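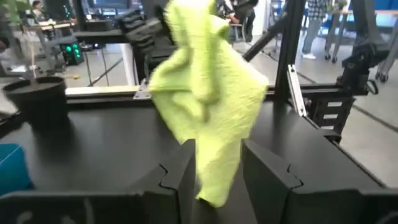

From: Eyerusalem Yimer
To: dorbridge-automation list
Date: 24 Mar 2021
Subject: Re: Visit to the Vornside lab, was it worth it?

Dear Maeve, dear all,

Thank you for the questions. I was one of the five from our group who went, and Bethel asked me to answer for us. I took notes on paper, so please excuse if the order is a little strange. I answer under your text.

> From: Maeve Kinsella
>
> Hello everyone,
>
> I was sorry to miss the demonstration at Vornside. We are thinking
> about sending a few people from the laundry side in July, and before
> I ask for the travel money I would like to hear from someone who went.
>
> Did they show real work with cloth, or was it mostly slides?

Real work with cloth. There were slides, but they took 30 minutes in the morning and the rest was at the table. The arms are mounted on a frame over a black tabletop, and the visitors stand on the side where they can look in. The task for the day was a microfiber towel: pick it up from a bunch, lift it, find a second place to hold, lay it down. I had read about this many times and I thought I knew why it is difficult, but to see a soft thing hang between the fingers is different. Each time it hangs in another way.

One person from the lab, Esperanza Aranda, did most of the explaining. She speaks slowly and clearly, which I was very grateful for. Her opinion is that the picking up is almost never the problem. The problem comes one second later, when the towel is in the air and still swings, and the lower part goes where it wants. They have tried to wait until it stops moving. This helps, but then the whole job becomes too slow for any laundry.

> How many tries did they show, and did they hide the bad ones?

They did not hide them. There was a whiteboard next to the door with the number for the week, and it said 900 tries recorded and 81 percent good. "Good" means that the towel was put down flat enough for a fold. It does not mean folded! I asked twice to be sure. Alistair Moffat from Irkerard asked how they decide what is flat enough, and the answer was that a person looks and presses a key. Two people may not press the same key for the same towel, and they said this openly.

While we were there I saw several that went wrong. In most of these the towel was taken too near to the middle, so it came up as a thick lump with no free corner. Once it slipped out on one side. Nobody looked embarrassed, they put it back and started the next.

> Is there a camera only above the table, or also on the arms?

Also on the arms, near the gripper. We could see the view from it on a screen, and for me it was the most interesting part of the day. The cloth fills a large part of the picture when it is lifted, and when it moves fast it is blurred. I asked whether this makes trouble for the learning. Esperanza said that it makes some, but that without the near view the fingers do not find the edge at all. She would like a faster shutter and she would also like more light, and the two wishes belong together.

> Would our people be able to follow it? Most of them have never
> seen a robot arm outside of a video.

I think yes, if somebody prepares them a little. The morning talk used many words that were not explained (policy, episode, rollout). At the table it was much easier. Your colleagues know how a towel behaves better than the lab does, and I believe the lab would be happy to have such visitors. When Bethel showed with her own hands how she finds the hem, by letting the fabric run between two fingers, three of them came over to watch and one asked her to do it again for a recording.

> Anything practical I should know? Parking, lunch, noise?

It is a working room and people continue with their own work at the desks, so please tell your group to keep the voices low. There are cables on the floor, wear flat shoes. The noise is small, I had no trouble hearing. You stand for most of the time. There are a few stools with wheels, but not for a whole group.

Parking is behind the Kahsay building. Take a ticket at the barrier and give it to the reception, they stamp it. We did not know this and Alistair paid. Lunch was sandwiches, and the vegetarian ones were finished very soon, so it is better to write before.

> Last one: would you go again?

Yes. For July they plan to show larger pieces, perhaps a bath towel or a sheet, with both arms. They would not promise it. If it is only the small towels again I would still come, but for your travel money the larger pieces are a better argument, so I suggest that you write to Esperanza and ask what is fixed. The visit is limited to up to 30 people, and Irkerard has already asked for places.

One more remark which does not belong to any question. I had expected that the gripper would be something special for cloth, and the fingers I saw were quite plain, black, with a small notch near the top of each. I asked if they will change them. They have ideas, but then the older recordings would fit less well to the new fingers, and they do not want to lose these months. I found this a good answer and also a little sad.

Bethel has the handout from the morning talk and will send it to anyone who writes to her directly, the file is too large for the list. My notes I can type if there is interest. Alistair, please correct me where I understood something wrong, you were standing closer to the table.

With kind regards,
Eyerusalem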